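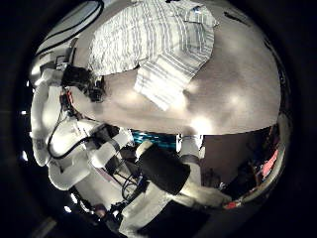 4. Sorting and folding your striped towels

Now for the fun part of the Grullero towel set! Once your towels have had their first wash (see section 3), they're ready to be sorted, smoothed and folded, and a good fold really does bring out the colour of the weave. Begin with a clear patch of a matte, light-coloured surface. A white cloth with thin grey and blue stripes, crumpled into soft folds, is a perfectly good starting point, and the stripes will be your guide for everything that follows.

4.1 Opening out the towel

1. Find two neighbouring corners and give the towel one good shake.
2. Lay it down with the stripes running away from you.
3. Smooth from the centre out to the edges with flat hands.

Note: The Ravo bath size weighs 700 grams, so shake it over the table and let the table take the weight.

4.2 Using a tub

A round tub makes a lovely holding spot between washing and folding. Put one large towel in at a time and leave the top corner where you can grab it.

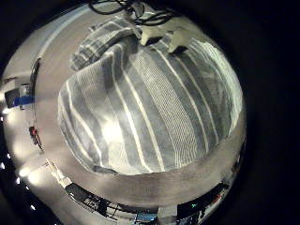
4. Lift by that corner, slowly, and let the rest follow.
5. Fold in half along a stripe, then in half again.
6. Roll from the folded end if you're using the Dudás shelf basket - it holds 6 rolls standing up.

Caution: Check the tub for rough spots before you use it. A snag in the ribbed weave can run a long way. Trim it with scissors and never pull.

4.3 Storing

Leave 18 centimetres of height per stack and turn the folded edge to the front. You'll love how the stripes line up! Towels put away in December for the holidays should be refolded once along a different line. 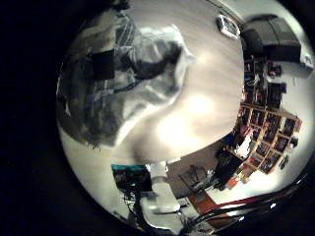
Can I iron the towels before folding?

Use a cool iron on the border only. The body of the towel should be smoothed by hand, as heat flattens the ribs.

Fodness hanging loops are covered in section 5.

Guide revised August 2019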